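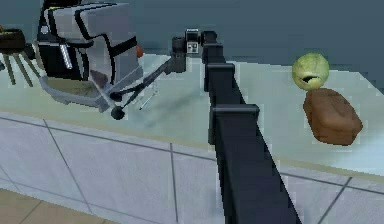
The arm at the worktop in the simulated kitchen.

11/03/2020, by Nii Dramani
Last updated: 11/03/2020

I went along to the open day at Sotton last week. They write software for teaching robot arms to do household jobs, and once a year they let people in to see what they have been up to. I signed up in October, when the list opened, and then forgot all about it until the reminder came through.

The office is on the second floor above a tile showroom. There were 40 places and all of them were taken. We were given a badge and a cup of tea and sent through to a long room with screens down one side. I had expected more hardware. There was one real arm, switched off, bolted to a bench by the door. Everything else that day was done in simulation, in a program they call Obura.

Josefien Michiels ran the first session. She has been on the kitchen project since it began and she talked for half an hour without notes. The idea is that an arm practises in a made-up kitchen, over and over, before anyone lets it near a real one. A mistake in there costs a few seconds of computer time. A mistake on the bench can cost a gripper, and she said they had broken enough of those in the first year.

The kitchen has a counter with a tiled front, a silver and white appliance with black stripes on it, and a few bits of food. I liked that the food isn't put away tidily. There was a green ball sitting on top of a loaf of bread, and I asked if that was a fault. Josefien said no, the objects get placed by the program and it doesn't have much sense of where things belong. She would sooner have the arm learn in a slightly odd kitchen than a perfect one.

She then put up the numbers for the task they are working on now, which is to reach a given spot on the worktop without knocking anything. They had done 2388 runs with the current version. Of those, 1197 counted as clean. That is just over half, and she was quite open that it needs to be better. Most of the failures are small ones, where the arm stops short or brushes against something on the way in.

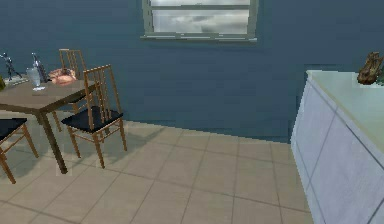 The other thing I hadn't thought about is how much of the work goes into the rest of the room. There is a dining table with chairs round it, a window with clouds outside, and a tiled floor. I asked why they bother with a window if the arm is only working at the counter. The answer was that they want to use the same room for other jobs later on, and that the arm needs to get used to having things in the background that have nothing to do with it.

The chairs have caused a lot of trouble, apparently. Thin spindles are hard work for the part of the program that checks whether two things are touching, and an earlier set slowed everything down so badly that they were taken out for a month.

After the break a man from Vondow gave a short talk on Tromell, their tool for building rooms. They have 571 objects in the library so far. I found this part harder to follow – it was mostly about file formats – but the people next to me were taking a lot of notes.

We were allowed to have a go ourselves at the end. You steer the arm with a small handheld controller and try to bring the fingertip to a marked point. I was bad at it. Judging depth on a flat screen is difficult, and I went past the mark three times before I got the hang of going slowly. A girl of ten or so did it on her first try.

I left at half past four. The slides are meant to go up on the Sotton site, and I'll add a link when they do. If you want to go next year, put your name down early and bring a jumper – they keep that room very cold.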